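Table mat (work surface)

From Tetlow Household Reference, the free guide to everyday objects

A table mat, also called a work mat or surface mat, is a flat sheet laid over a table, bench or tray to protect what is underneath and to give a better surface for handling small things. The name is also used for the smaller mats put under plates, which are covered in a separate article (see Place mat). Larger mats of the kind dealt with here are used for sewing, model making, jigsaw puzzles, sorting and repairs.

Contents
1 Terms
2 Materials
3 Patterned and plain mats
4 Use in sorting
5 Care
6 See also

Terms

In British shops the words mat, cover and cloth overlap a good deal. A cloth usually hangs over the edge of a table, while a mat stops at the edge or short of it. Oilcloth was at first a coated linen or cotton, and the word is now often used for any wipe-clean cover sold off the roll. A liner is a thin mat cut to fit the bottom of a drawer, shelf or box. Many liners end up on worktops, and the makers' labels often allow for both uses.

Materials

Common materials are felt, cork, rubber, coated cotton and various plastics. Felt is quiet and stops round objects from rolling, but it holds dust and thread ends. Cork is light and has some give, although cheap cork crumbles at the corners after a few years. Rubber grips the table well and is heavy for its size. Coated cotton lies flat once the folds have dropped out and can be cut with ordinary scissors without fraying much.

Thickness matters more than many buyers expect. A thin mat shows every ridge of the table below, and small parts tend to gather along the dips. A thick one can be awkward to write on. Maureen Furnival, in her handbook The Useful Table, advises a mat no thicker than a coat button for general work and a second, softer one for anything with glass in it.

Patterned and plain mats

Plain mats in grey, green or dark blue are usual in workshops. In homes, patterned mats are more common, partly because they are often cut from material meant for kitchens and dining rooms. Leaves, ferns, small flowers, checks and fruit are long-standing designs. The Holmgren range of covers was sold for many years mainly in leaf prints, and the later Flilen range added spots and stripes.

A pattern has some effect on how easily small objects can be found. Pale things are hard to see on a pale ground, and brown or tan pieces can be lost among flowers of a similar colour. Strong colours and black show up well on most light prints. A busy pattern also hides stains and scratches, which plain mats do not.

Somkiat Bunnag compared the two kinds in a short study for the Plusov craft library, published in March 2023. He laid out 1117 beads, pegs and screws over several evenings and noted how many were picked up at first glance. On a plain grey mat the figure was 689. He gave no single figure for the floral mats, as the results varied too much from one print to another.
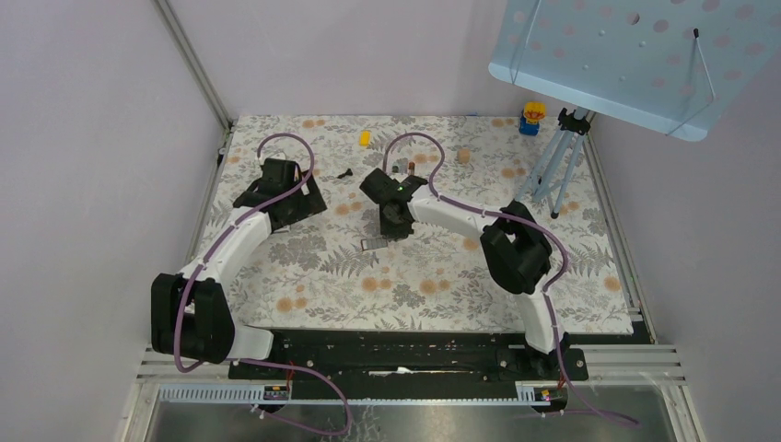 Fern and blossom mat with a small yellow block and other small pieces on it.

Use in sorting

Small mixed items such as blocks, corks, dowels and screws are often tipped out on a mat before being put away. The usual method is to spread them in a single layer, take out the largest pieces first and leave the screws until last. Round pieces are stood on end where they are steady enough to stay up. Some people turn up the edge of the mat to make a low wall, or lift two opposite sides afterwards and pour what is left into a jar.

For children's blocks and counters a mat of nearly 20 inches across is large enough. Sewing and model work call for more room. A clear strip of a few inches is often left at the front for tools.

Care

Coated mats are wiped with a damp cloth and a little washing-up liquid, then dried flat. Felt is brushed or shaken out of doors. Rubber marks some varnished tables if left in place for months, and a sheet of paper underneath prevents this. Mats should be rolled with the pattern facing outwards. Folded mats keep their creases, though 15 minutes in a warm room under a few heavy books will take out the lighter ones.

See also

Place mat
Cutting mat
Oilcloth
Drawer liner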